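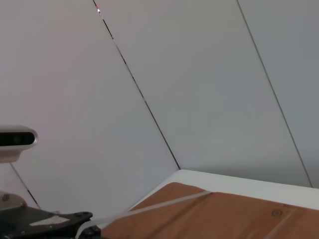

So I finally sorted the Kragh decks this Sunday, and I have a confession - I've been calling one of them by the wrong name for years. It's been sitting in my binder as a Skostitach, which is what Leif Briem told me when he sold it to me, and I never thought to check. Well, Svend Lauritsen took one look at the Jack of Cups and laughed at me. Skostitach jacks face left. Mine faces right and he's holding his cup in the wrong hand, so it has to be the Ulard pattern, the later version with the double border!

I'm a bit embarrassed but mostly thrilled, as I only had 3 Ulard decks before this one and two of them are missing cards (the usual story, the low coins always go first). Svend thinks the printing is from before Kragh changed the tax stamp, and his brother Kaj wants to compare the back design with his own copy, the plaid one with the little stars.

That makes 115 decks in the binders now. Sơn Chu keeps telling me to stop at a nice round 1,000, very funny, he has 3,267 and no room for his shoes.

Next up is the Gernon box. It's all loose cards, at least four different backs mixed together, and whoever owned them before me wrote whist scores on the aces. If anyone has a spare Gernon two of swords with the plain blue back, please email me. I have plenty of kings to swap.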